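Cable runs under a desk: notes after the second attempt

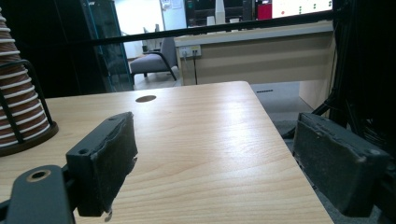
I moved the home office into the back bedroom in August and have now rewired it twice. The first attempt failed because I bought the cable tray before measuring anything, and the tray fouled the crossbar of the desk frame. For the second I began with the one thing that can't be moved without a hole saw, the grommet. On a pale laminate top like this one, with the hole near the far edge, every cable that comes up to the work surface has to pass through a single point, so the tray should be laid out from that point and not from the wall socket. I had done it the other way round and ended up with two power leads crossing the knee space.

The order I used the second time was as follows. Take everything off the underside, including the old adhesive clips. Mark the centre of the grommet on the underside with masking tape. Fix the tray so that its open end finishes short of the hole, leaving enough room to get a hand in. Mount the extension block inside the tray with its switch facing the front. Plug in the heaviest leads first, coil the spare length in the tray, and bring up only what is needed.

The tray is a Haberkorn, the steel mesh version. It came with 6 screws, all of them too long for my desktop. Check this before you drive one. I swapped them for shorter pan-heads and put a washer under each. The pilot holes were drilled with a tape flag on the bit as a depth stop, and I went slowly, as chipboard crumbles if the bit is allowed to wander. One hole crumbled anyway. I filled it with wood glue and matchsticks, left it overnight and drilled it again.

Adhesive clips are a poor choice on the underside of most desks. The top face is smooth but the bottom is often a thinner backing sheet with a slight texture, and the pads let go in warm weather. Of the 10 I fitted in the first attempt, 7 had dropped by the end of the month. Screwed P-clips cost very little more and stay where they are put.

Keep mains and signal cables apart where it is easy to do so. I run mains along the back of the tray and everything else along the front. Uwe Hinrichs, who used to wire control cabinets, tells me the separation makes no measurable difference at this scale and that I should stop worrying. He is probably right about interference. I still find it simpler to trace a fault when the two groups are not tangled together.

Labels go on both ends of every lead. I use plain paper tags under clear tape, with the device name and nothing else. I tried numbering them and keeping a list, and then lost the list.

If the desk goes up and down, all of the above applies, but the feed from the wall needs a slack loop long enough for the full travel. Raise the desk to its highest setting before cutting any ties to length. Mine is fixed, so I haven't had to deal with that.

Still to do: the monitor lead is too short by the width of my hand and has a longer replacement on order, and the router needs a shelf.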